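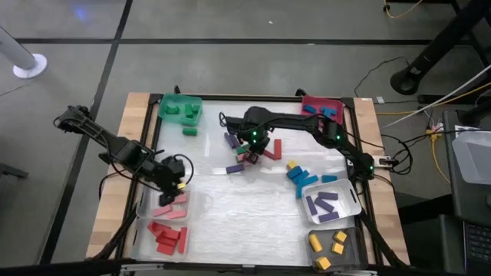

Home Opinion Work Letters Archive
Search this site Enter keyword

Every October my sister Blažena Vlček and I clear out her kids' playroom, and every October somebody tells me this is the last year people will do it. I've stopped believing them. Sorting blocks by color is the chore the Tesance crowd likes to bring up, and I can see why. Purple in the white tray, blue in the magenta one, yellow in the gray. Three arms on one table, and there is still a pile in the middle. A playroom also has socks in it, and half a cracker.

Lejla Babić, who packs orders at Getano, handles 400 items in a shift. She asked me which of those a machine would take off her hands. I couldn't name one I'd bet money on.
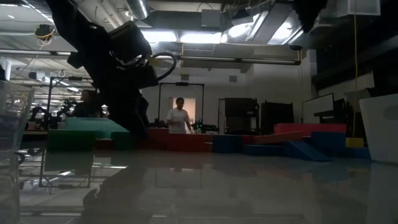

Foam blocks and a robot arm, with people standing behind.

I'll grant that the hardware looks serious. So did my bread maker -- it lives in the basement now. What I want to hear about is the dull part: who sets up the table, who picks up what lands on the floor, who gets called at 3 in the morning. Sales talk skips all that.

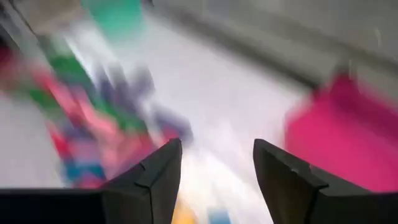
What would change my mind

Give me 52 weeks in one ordinary house, with a dog, and no engineer in the next room. Publish the bad weeks too. Until then I'll keep my knees on the carpet and Blažena can hold the bin.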